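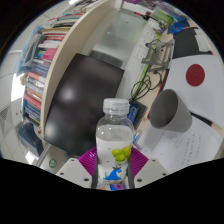

Bottled water, with green grapes on the label.

What comes out of the tap in Perron

By Darlene Cormier
March 9, 2020

Gemma Bunting drinks tap water all day long and keeps a glass of it on her desk at the Perron water plant. It comes from the same main that feeds the rest of the town.

"People ask me if I drink it," she said. "I've been drinking it for nine years, and I drank it before that when I was a kid here. I don't have a filter at home. My sister does, and we don't discuss it."

Bunting is the plant's chief operator. The system serves 2,000 customers in Perron and along the Girlow road, and most of them never think about it until the water looks or tastes different. Then they call, and the call usually goes to her.

The complaint she hears most often is chlorine. Some customers notice it only in the morning, others only in the shower.

"Your nose is very good at picking up chlorine," Bunting said. "Two people in the same house will give me two different answers. I tell them to fill a pitcher and put it in the refrigerator overnight. A lot of the smell goes off by itself, and cold water tastes of less anyway."

Perron takes its water from two wells. The older one, at Clurkis, is 275 feet deep and has been in use since before Bunting was born. The water from it is hard, and it leaves a white crust on faucets and kettles. She is asked about the crust nearly as often as the chlorine.

"It's calcium, mostly. It's a nuisance and it's rough on water heaters. I clean my kettle with vinegar like everybody else. But I have had people bring me a coffee pot and set it on the counter like it was evidence."

Brown water is a different kind of call. It generally follows a main break or hydrant flushing, when the faster flow stirs up iron that has settled in the pipes. The town flushes its hydrants every July, and notices go out with the bills the month before.

"I can tell you how many people read the notice," she said. "I can tell from the phone."

Her advice is to run the cold tap in the bathtub until it clears and to leave the laundry for later. Anyone who has already washed a load of whites should keep it wet and wash it again without bleach, which can set the stain.

Bunting started out reading meters. She walked the east side of town with a clipboard, and she says it taught her more about the system than the classes she took later for her license. She learned which basements flooded and which streets had the old cast iron. She also learned which dogs meant it.

When the previous operator retired, he left her a box of index cards listing every valve in town, some of them described by their distance from trees that had since been cut down.

"We've got it all on a computer map now, but I kept the cards," she said. "Last winter we had a break on Rellden Street and the map had the valve under the sidewalk. The card had it in the road, and it was in the road."

I asked what she would like customers to do differently. She thought about it for a while and said she would like them to know where their own shutoff is. In most Perron houses it is in the basement on the street side, close to where the pipe comes through the wall.

"Go down and look at it today. Turn it off and turn it back on. If it won't turn, don't put a wrench on it, call a plumber while it's still a small job. I've stood in kitchens with water coming through the ceiling and the owner is asking me where the valve is. It's his house."

Leaks are her other subject. A toilet that runs quietly can waste roughly 500 gallons before anybody looks into it, and she has seen far worse on the quarterly bills. She suggests putting a few drops of food coloring in the tank and checking the bowl fifteen minutes later. Color in the bowl points to a worn flapper, and the hardware store has those.

As for bottled water, Bunting has no quarrel with it. She keeps a couple of cases at the plant for emergencies and buys it on car trips.

"It's handy. If you like the taste, buy it," she said. "I'd just ask that you try ours cold first, out of a clean glass. Half the time when somebody says the water smells, it's the drain they're smelling. Take the glass into another room and try it there."

The plant office is open on weekday mornings. Customers can pick up a copy of the latest test results at the counter, and Bunting will go over them with anyone who asks.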